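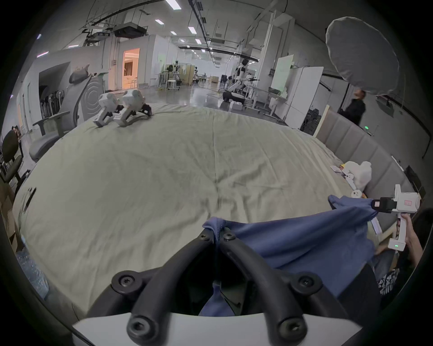 From: Aušra Mets
To: plant-lube list
Subject: Re: Gear oil change interval on the Koritz reducers

Sarmīte Dambrauskienė wrote:

> We run Koritz right-angle reducers on the Line 2 infeed, all on
> ISO 320 mineral oil. The manual says change at 2,500 hours. Our
> August samples came back with the viscosity still in grade and low
> iron, except on the Butkienė conveyor drive, which shows 522 ppm
> iron and some water. Can I extend the others and leave that one on
> the book interval? Also, the Jetton rep wants us to move everything
> to a PAO synthetic. Any reason not to?

Sarmīte,

Two separate questions there.

On the interval, I would not extend from one set of samples. Pull at least two more from each unit, same port, same point in the shift, with the oil at running temperature. If you drew the August set from the drain plug, throw the iron numbers out and start over. Drain samples pick up whatever has settled, and a high result may be a year of sediment. A pilot tube through the level port costs very little and gives you something you can trend.

The conveyor drive should not wait for the book interval. Change it now, flush with a light oil of the same base, and look at the breather. We had 13 reducers on our wash-down line with open vents and every one of them took on water. Desiccant breathers fixed most of it. The rest were input seals. Resample at 50 hours after the change. If iron is climbing again that fast, open the inspection cover and check the worm wheel before you spend more on oil.

On the PAO, check three things first:

- Seal material. Ours were nitrile and did fine, but some older units shrank a little and started to weep.
- Internal paint. Get the maker to confirm in writing.
- Additive type. If the wheel is bronze, keep active sulfur EP out of it. Ask Jetton for the copper strip result at 100 C, and ask what temperature they ran it at if they send you only a rating.

We moved to Skorkanar 320 on the hot end only. Case temperature dropped around 6 C. I could not justify the price on the cool units and they are still on mineral.

What is the fill volume on the conveyor drive, and is it mounted input up or input down?

Aušra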